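## 4. Room Litter Routine: Attendant Set-Up

Applies to Asurer two-arm units at Adstead. Revised by V. Lundgren, Sep 2, 2024.

Attendants no longer pick up floor litter. They prepare the room, start the routine and sign it off. 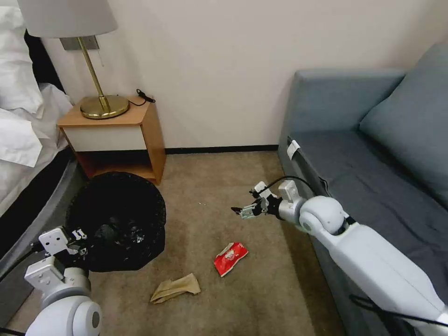
Floor litter is any loose item on the carpet up to 260 mm long. Larger items stay with the attendant. A snack wrapper or a crumpled paper bag lying near the bin is left for the unit.

1. Line the bin and fold the liner over the rim.
2. Set the bin on the carpet, within reach of the left arm.

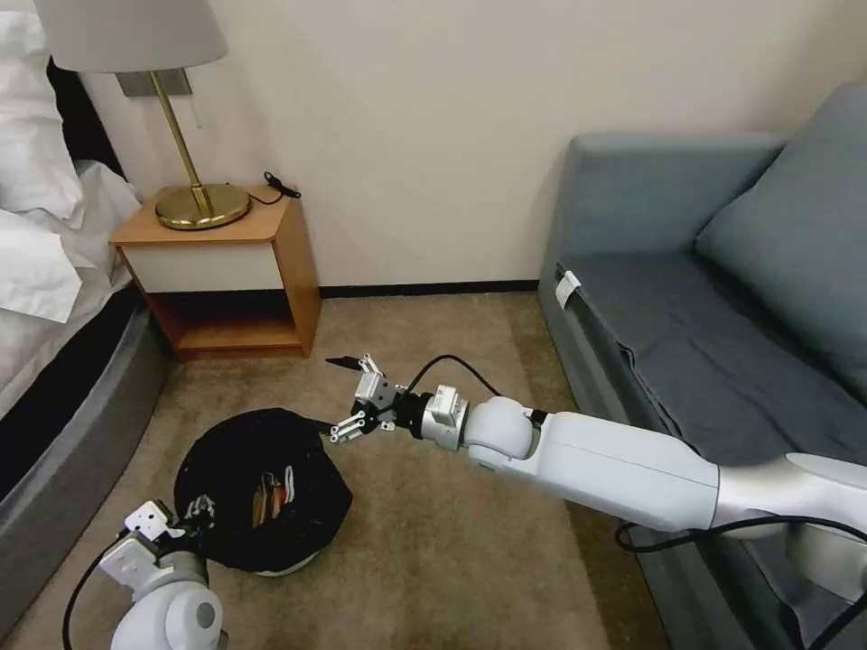

Arm clearance is checked before each start. Keep at least 50 mm between the arms and fixed furniture. Where the right arm has to cross in front of a sofa to reach the bin, as it does here, check the cable loops under the forearm as well.

3. Select **Litter** on the panel and step back.

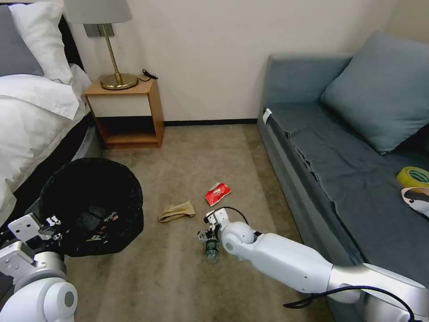 4. Stay out of reach until both arms are parked. The routine times out after 12 minutes.

**Caution:** Do not hand items to a gripper — place them on the carpet and restart.
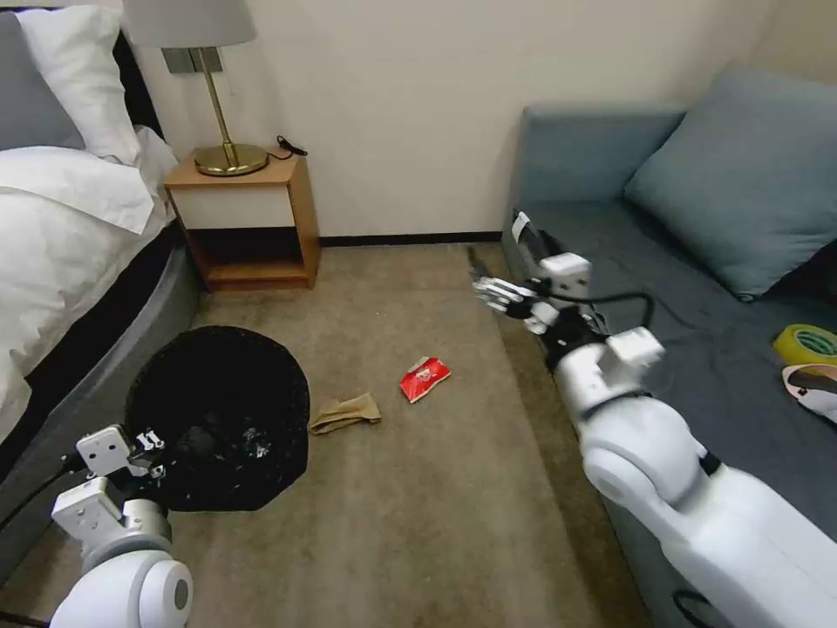 5. Log anything left on the floor under code 4.

**Note:** Bed making and surface dusting remain manual. Time released by the routine goes to those tasks; room quotas are unchanged. Send questions about shift records to Borghild Hägglund.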